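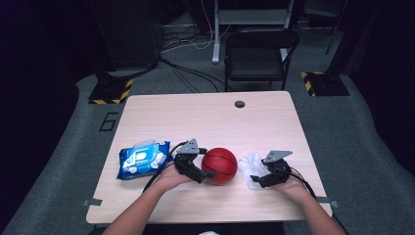
Ninemero Table Wiping Notes

Read me first

Welcome, and thank you for taking the time to look inside before opening everything at once. Ninemero is a small collection of recordings about cleaning a tabletop and the everyday things that get left on one: balls, packets, cups, pens, the odd jar lid. It was put together in Allville over one long spring and finished in May, and it has grown rather fonder of wet wipes than any of us expected at the beginning.

What is in it

There are 700 recordings, sorted into 7 folders by the main object on the table. Each folder holds 100 recordings. A recording covers one go at one small job, from the first reach to the moment the hands come away again. The jobs are the sort of thing you would do before laying the table for tea: move an object aside, wipe where it was, put it back, or wipe the object itself and leave it somewhere sensible.

The folders are named ball, cup, jar, tray, pens, box and mixed. If you only have time for one, I would start with ball, which is the liveliest of the lot. A ball has its own ideas about where it would like to be, and a good deal of the folder is taken up with persuading it to stay put while the table gets its wipe.

About the table and the wipes

We kept to pale wooden tops throughout, as crumbs and smears are easy to find on them. The wipes are ordinary ones from a soft packet with a flip-top lid. Sometimes the packet stays on the table during the job and sometimes it is out of reach, and the notes file tells you which. Please read "wipe" as the single sheet and "packet" as the thing it came from. We muddled the two in our early notes and spent a whole afternoon putting them right, with a lot of tea.

A wipe may start folded, flat or crumpled. Crumpled is by far the most common, and we left it that way, having looked at how people at home really do it. There is a column called wipe_start if you want to pick out one kind.

How the notes are laid out

Every folder has a file called notes.csv, with one line for each recording. The columns are: number, object, job, wipe_start, packet_on_table, finished, remarks. "Finished" is yes or no. A no means the job was left undone, perhaps with the object on the floor, and those recordings are kept on purpose. The remarks column is in plain English and a little chatty in places, for which I hope you will forgive us.

Things to know before you use it

The mixed folder has no single main object, so its object column says "several". In 130 recordings the wipe goes round the object without the object being moved first; these are marked "round" under job. Whether a surface is truly clean afterwards is not recorded anywhere, and we would ask you not to guess at it from the pictures.

Earlier copies, handed round under the name Rollau, have the cup and jar folders the wrong way about. If yours says Rollau at the top of the notes, please fetch a new one.

Sharing and thanks

You are welcome to use Ninemero for study and teaching, and to pass it on with this file kept alongside. If you mention it in your own work, "Ninemero Table Wiping Notes, Allville" will do nicely. Our warm thanks go to Lefèvre for the loan of tables and for never once asking when they were coming back. Corrections to the notes are always gladly received, however small; please give the folder name and the recording number.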